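Warel Hand Tool: two-finger gripper for cloth and household work
By Benedetta Sartori
Monday

Can a machine do your laundry yet? Not the whole basket, no. But parts of the job are closer than they were when we started, and the Warel is the tool we use to find out which parts!

It is a hand-held gripper with two fingers and a camera looking down between them. You hold it, you do the chore with it, and the recording goes to train an arm fitted with the same fingers. If you can't do a job with the Warel in your own hand, an arm won't manage it either, and you learn that in an afternoon.

What it is good at

Picking up a single sock, a flannel or a tea towel. Moving cups and tins. Pulling a drawer by its handle. Hideaki Amano ran it through 500 pick-ups of mixed clothing in April and 86 of them failed, mostly thin shirts that slid out flat, or two items coming up together. We were delighted with that (the old Madano fingers dropped far more).

What it is not good at yet

Turning sleeves the right way out. Fitted sheets. Buttons. Anything where you would normally use your other hand without thinking about it. Folding a T-shirt works with two Warels and a patient person, and the arms can copy it on a good day, slowly. Ngozi Ogundipe keeps trying duvet covers and I admire her for it.

On the shop floor the picture is brighter. The packing room at Tedesco has had a pair of arms sorting cleaning cloths into bins, and Raffaele Zanetti tells me they now get through a morning without anyone stepping in.

The fingers

Each finger has a ribbed pad on the inner face and a printed square marker on top, so the software always knows how far apart they are. The ribs matter most with soft things. Smooth pads were fine on tins and hopeless on fleece. 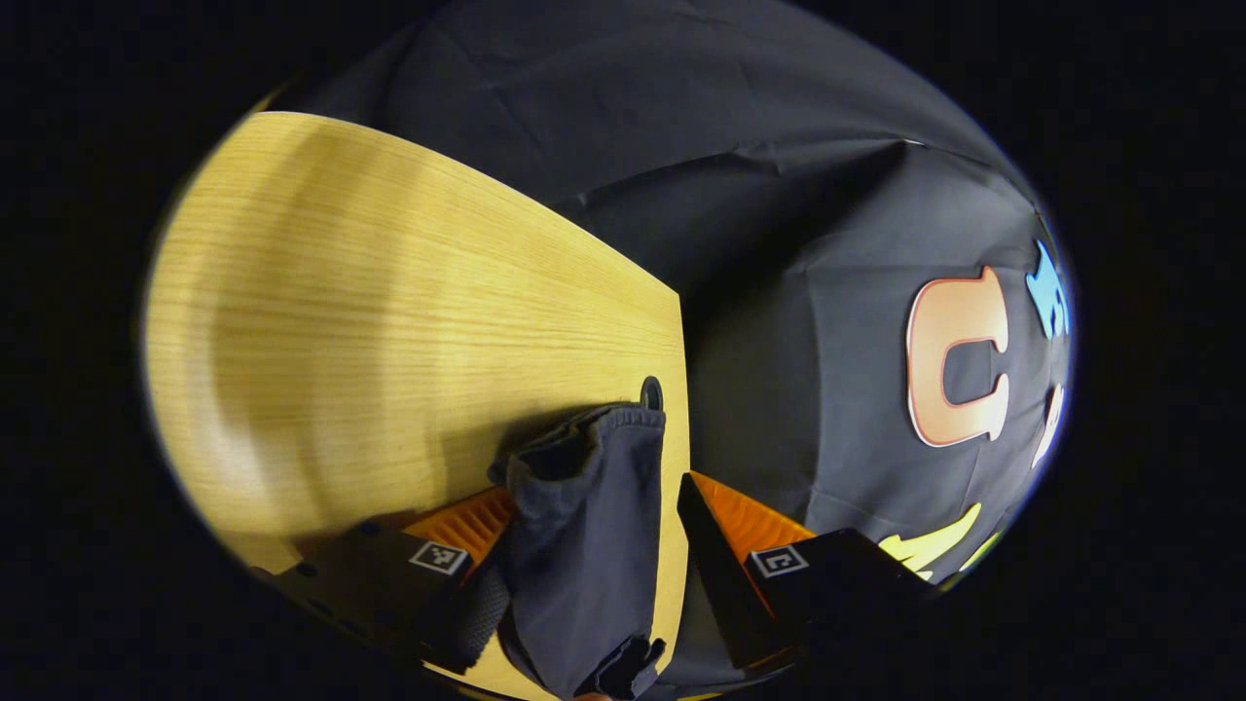 Dark grey cloth held between the orange ribbed pads at the table edge.

Details

Weight: 900 g with battery
Pads: push-fit, sold in pairs
Spare markers: 15 per sheet
Works with: Oltex arms, with the adaptor plate

Wipe the pads with a damp cloth when they collect fluff, and they will, very quickly, if you work with towels. Please send us your failures as well as your successes. Manuela Testa reads every report and the duvet ones are her favourites.

Last updated: April
Contact | © Warel | Back to top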